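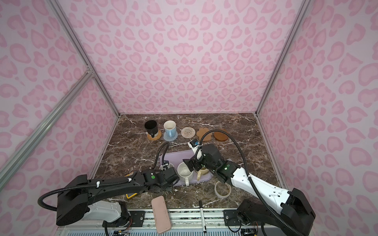 Search this site – Go

Tea corner checklist, Sondside staff room
Last updated: 15/02/2018

1. Mugs
[ ] No chips on the rim or the handle.
[ ] No mug stands directly on the marble top.
Comment: please turn each mug in the hand and look also at the base. A small crack near the handle is enough to take it away.

2. Back row
[ ] Every mug has its own coaster, with space between them.

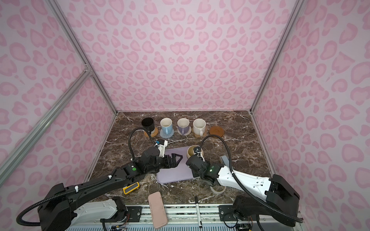
[ ] Handles do not stick out over the front edge.
Comment: the black mug stays on the woven rattan coaster. The cork one is for any mug.

3. Coasters
[ ] Lift each one and wipe under it.
[ ] Woven ones lie flat – no loose ends. 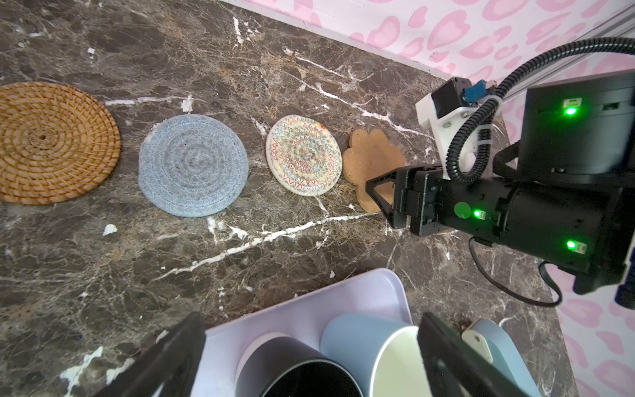
4. Tray
[ ] Corners are not split.
[ ] Carry maximum 4 mugs.

Comments (2)

Dafis: Can the woven ones be washed? Mine became wavy in November.

Trindadham desk: Only by hand, and dry them flat.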